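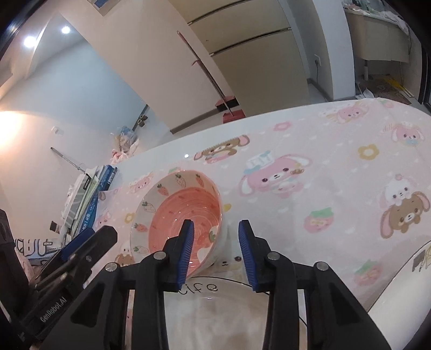 A ceramic bowl with a strawberry and carrot pattern, on a pink blanket.

Stockpiling (couponing)

Stockpiling is the habit of buying more of a household item than is needed right now, while the price is low, and storing the rest until the next low price. Common among coupon users. Usually dry food, tins, toothpaste, washing powder. Not the same as hoarding or emergency storage, though the shelves can look alike.

How it works

Shops tend to discount the same goods in a cycle. A shopper notes the dates, works out the gap, then buys enough to cover it. If pasta drops in price every 90 days, the stockpile should last 90 days - no longer. Coupons are normally held back and used during the sale, not before.

The notebook where the prices are kept is called a price book. Paper or spreadsheet. Entries give the shop, the pack size and the price per unit, as bigger packs are somtimes dearer by weight.

Limits

Many shops cap the number of offers per customer. Storage is the other limit, mostly in flats. Nestport, a shopping newsletter edited by Elisa Pace, asked 200 readers in Prokalbridge about there cupboards; 17 had thrown out expired food in the past month, mainly flour and sauces. Pace advised putting new packs behind old ones and doing a full check each July.

Criticism

Maritza Huanca has argued that the method favours people with spare cash and a car. Supporters say a small start is enough - Morena Greco's guide sets aside 7 pounds a week for it, taken out of the normal food budget.

See also: Loss leader, Price book, Unit pricing, Loyalty card

Page last edited 4 May 2023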